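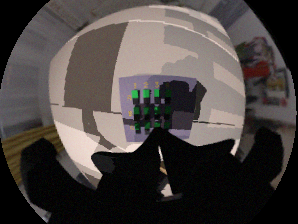 The block board in simulation, seen from the wrist camera.

Paloma had the Finar gripper loaded by noon. Twelve green blocks, three rows of four, same as for the Trikance.

"The shadow's worse," Wendell said.

"It's the same lamp. The fingers are wider."

She started run 459. He pulled his chair over and ate crackers out of the sleeve. The Trikance had finished its 500 in December with 43 drops, and he had written the number on the back of his badge.

"Which block does it go for?"

"Whichever one it can see."

"And if it can't see the right side?"

Paloma turned up the lamp in the settings, looked at it, and turned it back down. Emmett wanted both grippers tested under the same light.

"Then we write that down," she said, and pressed start again.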